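Bench notebook, packaging room, Brellwood
June, started 9:40 a.m.

Carrying on with the label trial. Hamish wants to know if we can stay with the strip label on the clear round tubs or if we have to pay for the full sleeve. Samples came over from Brovadville in two boxes. Box 1 had a crushed corner, so I pulled everything from box 2 and set box 1 under the bench for Rosaire to look at.

Balance zeroed with the 1000 g weight. First tub filled with water to the inner line, 91 g over the empty weight. Wrote that on the sheet and emptied it.

Strips went on by hand, same as last time. The Gyamfi roll feeds badly once the core gets loose, and I lost a few labels to creases before Evie showed me how to pinch the backing. The adhesive grabs fast on a curved wall. If the first edge is off square, the whole strip climbs and there is no sliding it back. Peeled one to check and it took part of the print with it.

Moved over to the white table for the layout check because the bench is too cluttered to judge spacing. Using the mint tray, with gaps left between things so the labels can be read without picking anything up. 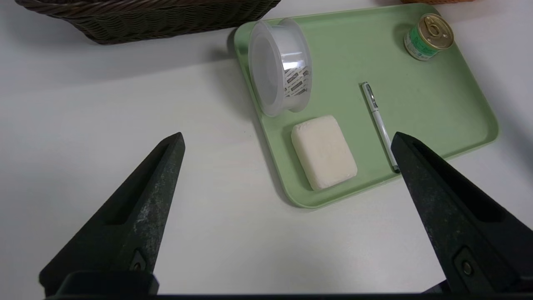
Mint tray on the white table. Clear tub on its side, upper left, with strip label.

Text on the strip is too small. The blocks repeat along its length and at arm's length they run together as gray. Anikó says the repeat was asked for so that some of the text always faces out on a shelf. Fair enough, but one block at double height would do more good. Will sketch it and send it to Manon.

The tray color also comes through the tub wall. Try plain white card under the next set so we are judging the label and the tub only.

Left to do:
Ask Kernora for the matte stock, short roll if they will cut one.
Strip on a chilled tub, overnight in the small fridge, check edges for lift.
Find the good calipers. Drawer is empty again.

Stopped at 12:15. Tray and samples left on the white table, please don't stack them.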